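Waton Studios, Unit 6 - Room Condition and Safety Checklist
Interior inspection, ground to ceiling. Inspected July 26, 2018.

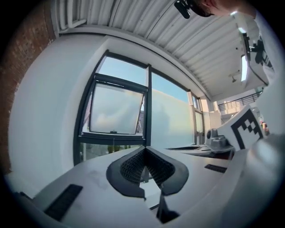
Ref. 1: window wall with top-hinged pane open, brick wall to the left, corrugated ceiling and light fitting.

Scope

Visual and hand check of the room interior only. Roof covering, external brickwork and the incoming electrical supply are covered by the landlord's own survey (Wastell Building Services, next due October). Items are marked Satisfactory, Monitor, Action or Not inspected. Comments are given where the mark alone would not be clear to the tenant.

Section A - Windows

A1. Frames secure in the opening
Satisfactory. Dark grey frames, no movement when pushed by hand at mid-height. Sealant continuous on the room side.

A2. Glass free of cracks and chips
Satisfactory. One light scratch on the fixed pane nearest the corner, surface only. Does not need replacing.

A3. Opening panes move freely and stay where they are put
Monitor. The top-hinged pane opens outward and holds at the first position. At full opening the left stay is slack and the pane drops slightly when released. Tighten the pivot screw and re-check at the next visit. If it slackens again, fit new stays as a pair.

A4. Handles secure
Satisfactory. Handle at the bottom rail of the opening pane is firm. Tenant to be reminded that the pane is to be pulled in by the handle and never by the edge of the frame.

A5. Opening restrictor fitted where required
Action. No restrictor found. The tenant's risk assessment calls for one on any pane opening over the outside walkway. Supply and fit a Jansen cable restrictor or equal. Screw fixings to go into the frame, not the sealant line.

A6. Outside walkway clear of the pane when open
Action. A person walking close to the wall could strike the lower corner. Interim measure - keep to the first position until A5 is done, and place a barrier outside when the pane is fully open for cleaning.

A7. Safety marking on glass
Satisfactory. Etched mark found in the corner of each pane at low level.

Section B - Walls

B1. Brickwork
Satisfactory. Red brick, mortar joints sound to the touch. Slight dusting at one joint near the floor, brushed out, no depth to it. No cracking through the bricks.

B2. White wall around the window
Monitor. Hairline crack running from the upper corner of the opening. Ends pencilled and dated on the wall so that any growth can be measured. Do not fill or paint before the next visit.

B3. Junction of brick and white wall
Satisfactory. Straight joint, no gap. A flexible filler has been used and is still flexible.

B4. Signs of damp
Satisfactory. Meter readings taken at sill, skirting and mid-wall, all within the dry range. No staining.

B5. Fixings and hooks
Not applicable. Nothing is to be hung from the brickwork without written consent, as in the lease.

Section C - Ceiling

C1. Corrugated metal sheets
Satisfactory. White finish, no flaking. Sheets checked from a platform over the window side and from the floor elsewhere. No loose laps heard or felt when tapped.

C2. Beam along the window wall
Satisfactory. White painted beam, paint intact. Not to be used as a lifting point. The old label with the load limit is missing and should be replaced with one reading "No suspended loads".

C3. Condensation on the underside of the sheets
Monitor. None on the day of inspection. The tenant reports drips in cold weather when the windows have been kept shut. Log dates and outside temperature through the winter.

C4. Dust on ribs
Action (low). Build-up along the ribs near the light. Vacuum with a soft brush head, no wet cleaning near the fitting.

Section D - Lighting

D1. Fitting secure to ceiling
Satisfactory. Base plate tight, both screws present.

D2. Lamp head and flex
Monitor. Lamp head hangs below the base. Flex is sound, but the cord grip should be checked by an electrician at the next isolation. Visual inspection is not enough to pass this item.

D3. Light level at working height
Satisfactory by day. Readings taken with a Zumeck light meter at bench height, blinds up: roughly 1,000 lux by the window and 200 lux at the back wall. The lower figure is acceptable for general use only. Fine work should be moved towards the window or given a task lamp.

D4. Emergency lighting
Not inspected. Test held over, as the key switch was not available. The tenant is to carry out the monthly test and enter it in the log book.

Section E - Ventilation and general

E1. Background ventilation
Satisfactory with a pane open. With everything shut the room relies on the door gap, so one pane is to be at the first position whenever the room is in use.

E2. Security when vacant
Action. Opening panes to be closed and latched before the alarm is set. Add to the closing-up card by the door.

Actions due before next visit: A5, A6, C4, E2, and the label under C2.
Spending limit for minor works without further approval: £2,000.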